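FOR IMMEDIATE RELEASE
August 15, 2024

Dravedex Halts Drawer-Handling Release After Stop-Distance Fault Found in Simulation

BOSTANSIDE - Dravedex has withdrawn version 2 of its Flisley motion controller following the discovery of a fault in the routine that slows a robot arm before contact with furniture. The fault was found in simulation. No injuries or property damage have been reported.

The affected routine governs the final approach to a handle or knob. Under certain wrist angles, the controller read the remaining distance from the wrist joint instead of the fingertips. The arm then held its travel speed for up to 300 milliseconds longer than commanded.

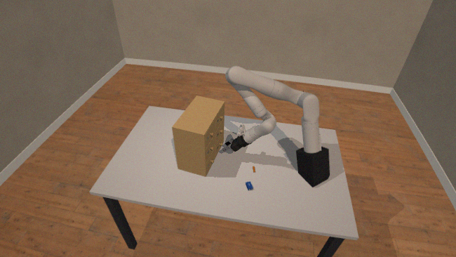

Simulated test cell with table-mounted arm and six-knob wooden cabinet.

The error was first logged in April during regression runs of the drawer task. It was classed at that time as a rendering delay and closed. A second review reopened the entry when the same timing gap appeared in logs made with rendering turned off.

Engineers repeated the approach with the gripper aimed at different rows of the cabinet. The fault occurred in 30 of 70 runs. All of the failed runs used a downward wrist angle - level approaches were not affected. 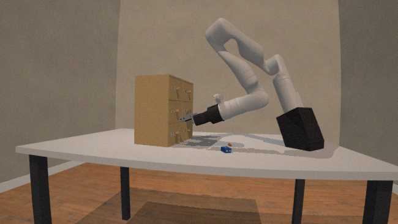 Dravedex Motion Safety Department

The department has traced the fault to a tool-offset value that was cleared when the controller switched from free travel to approach mode. The value was restored one planning cycle later. A contact made within that cycle would have exceeded the force limit set for the task.

The force monitor did not catch the error, as its threshold was computed from the same offset. Dravedex considers this a separate design defect and is correcting it under its own change record. 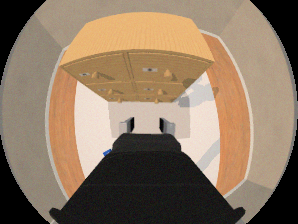
Simulated view over the open gripper toward the drawer fronts.

Customers running Flisley version 2 should disable approach mode and return to the previous version. Sites that use the Geum cell package must also reload the tool file after the change, then confirm that the offset is not zero before enabling motion. Until this check is complete, people should remain outside the arm's reach while power is on.
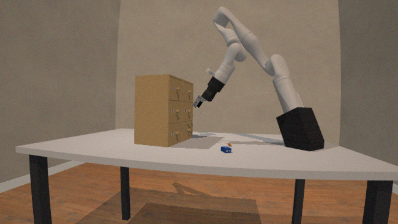
A corrected controller will read the offset from a protected location and will refuse to enter approach mode if the value is missing. The force monitor will use an independent copy. Both changes must pass the full drawer series before release, including the wrist angles that produced the fault. No release date has been set.

Notices with version numbers and rollback steps have been sent to all registered sites. Questions may be directed to the Motion Safety Department at the Dravedex office in Bostanside.

###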